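Troubleshooting log: e-reader library sync, shelf stuck at 68 titles

Problem: The Mosari reader shows 68 books on the To Read shelf. The Isamar catalogue on the laptop shows 100 on the same shelf. Same account on both. Some of the missing ones are the middle volumes of series, so I was halfway through a fantasy quartet with books one, two and four and no sign of book three.

Setup: Mosari reader, current firmware as of October. Isamar desktop catalogue. Books come from two places, the Kang store and my own files (mostly out-of-print mysteries bought directly from small presses). The sync goes over home wifi. I've used this arrangement for years without trouble.

Step 1. Restarted the reader, held the power button until the logo came back. Shelf still at 68.

Step 2. Signed out of Isamar and back in on the laptop. It rebuilt the cover thumbnails, which took most of a cup of tea. Catalogue still at 100, reader unchanged.

Step 3. Checked storage on the reader. Plenty free. Deleted a couple of old samples anyway.

Step 4. Tried the cable instead of wifi. The laptop recognised the reader and Isamar reported "sync complete" within seconds, far too quick for that many files. I don't think it sent anything.

Step 5. Opened a ticket with Isamar support. The auto-reply told me to restart the reader. I wrote back with steps 1 to 4 pasted in.
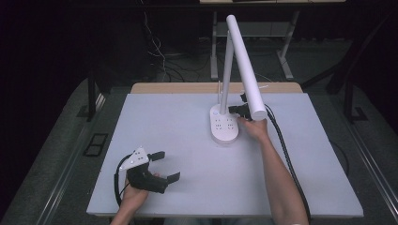

Step 6. While waiting for a reply I went through the missing titles to see what they had in common. They weren't all from one source. Some were Kang purchases and some were my own files. They weren't the newest either. What they did share was the series field. Every missing book had a series name with a colon or an apostrophe in it. The quartet is a good example. Books one, two and four were tagged with the short series name, but book three had come through from Kang with the full title, colon included.

Step 7. Changed the series name on book three by hand, took the colon out, synced. Book three turned up on the reader. Shelf count went up by one. I put the colon back as a check and it vanished again on the next sync.

Step 8. Sent this to support. A person answered the same evening and said it was a known fault in the catalogue export. The file list that goes to the reader drops any line where the series field has certain punctuation. They're working on it and had no date for me.

Workaround they gave, in case it's useful to someone else:

- Back up the catalogue first (File, then Export Library).
- Sort by series.
- Select everything with punctuation in the series name and use Bulk Edit to replace it with a space.
- Go to Devices and choose Clear Sync History. If you skip this the reader keeps the old list.
- Sync again, over the cable if you can.

Step 9. Did all of the above. First attempt stalled at 4 books and I had to cancel it. The reader had gone to sleep. Set the sleep timer to Never and started over. Second attempt ran to the end and the To Read shelf now shows 100. Opened a dozen of the returned books to check that they load. All fine, except that one anthology lost its table of contents, and I've re-sent that one separately.

Side effects: Reading positions were kept for the books that had stayed on the reader. The ones that dropped off came back at page one, including a very long Clisa Press hardback reissue I was well into. Highlights came back after a second sync.

Not solved: New Kang purchases still arrive with the colon in the series name, so each one has to be edited before syncing. I've set up a saved search in Isamar to catch them.

Status: workaround in place, ticket left open until the export is fixed.

11 shares | 3 comments

Comments

shelfbound: Same fault here. I was missing an entire cosy mystery series and assumed I'd never bought it. Nearly paid for it twice. Clear Sync History was the bit I needed.

paperbackmoth: Does this affect the author field too? I have an O'something who won't show up on mine no matter what I do.

Reply from the author: Didn't on mine, I have a few apostrophes in the author column and they all came across. Check the series field on those books first. It's hidden by default, you need to right-click the column header to show it.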